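Virkolum (hand-held gripper)

From Wannasri, the open workshop wiki
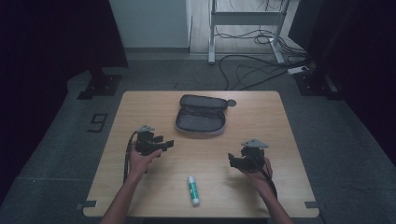

Virkolum is a pair of hand-held grippers built by Fotis Tsoukalas in the shared workshop at Ustwood. The grippers are made for recording how a person handles small objects, so that the same movements can later be taught to a robot arm. A person holds one gripper in each hand and works at a table with everyday things, such as a glue stick and an open zippered pouch. Both units are black and have the same design, with two short jaw fingers and a small grey triangular plate on top. Each one has its own cable, which hangs down on the side of the person's arm.

History

Tsoukalas began the work in August, after he had finished a single gripper named Brukus. Brukus had a long handle and was tiring for the wrist. It could also not be used for tasks which need two hands, for example holding a case still while something is put in it. For the second design he made the body shorter and moved the weight closer to the palm. The first pair was ready after 7 weeks of evening work. The name Virkolum has no meaning — it was chosen from a list on the workshop whiteboard.

Construction

One unit weighs 430 grams without the cable. The jaws are closed by a trigger and opened again by a spring. A sensor on the trigger shaft measures how far the jaws are open, and the value is sent through the cable to a computer. In the first version the cable left the body at the front and was often caught between the fingers. It now leaves at the back.

The finger tips are the part that wears out first. They are held by 2 screws and can be changed without opening the body. Tsoukalas keeps 4 spare tips for each colour of rubber he has tried; the softer rubber holds round objects better but collects dust.

Use in the workshop

The grippers are used at a table with rounded corners, on which dark tape markers are fixed. Members who want to use the pair must book the table and write their name in the log. Before a recording the jaws are fully closed and fully opened once, so that the computer knows both ends of the range.

Known problems

The trigger spring is too strong for people with small hands. A lighter spring was tested, but the jaws then opened slowly. Cables remain a complaint, and a wireless version has been discussed but not started.

See also

Brukus
Ustwood workshop rules
Trigger springs

Page last changed: Dec 25, 2025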